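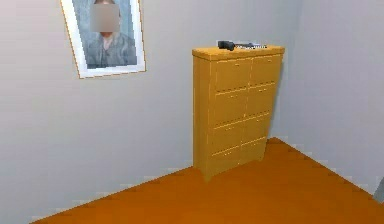
A simulated room with an eight-drawer chest in the corner.

Budget for the rooms first

Every November our shop at Punden goes through the same argument. There is money left for equipment, and most people at the table want to spend it on another arm. I think we should spend it on simulated rooms, and I think most small shops our size should do the same.

A chest of drawers is a good test of the case. Eight drawers in two columns, each with a tiny knob, and a couple of things lying on top. A robot that is going to put away household items has to cope with furniture like that, and with a lot of furniture that is nothing like it. One real chest in the lab teaches you about one chest. The quote we got from Totudix was $3,515 for a package of 206 furnished rooms. The used arm we were offered out of Fakanby costs many times that, and it comes with a service contract - $2,000 a year before a single part is replaced.

The usual objection is that simulation is too clean. I agree with it, up to a point. Walls come out smooth, floors have no grit on them, and a rendered drawer sticks only if somebody has told it to. A policy that does well there can still fail on a swollen drawer in an old house. That is a reason to keep the arm we already own in good repair and book time on it carefully. I don't see how it justifies a second one.

What I would ask for in the plan is modest. Buy the rooms, set aside 72 hours of bench time on the current arm to check the results, and leave the rest unspent until spring. The team at Lý worked in that order last year and bought their second arm afterward, with a much shorter list of features to pay for.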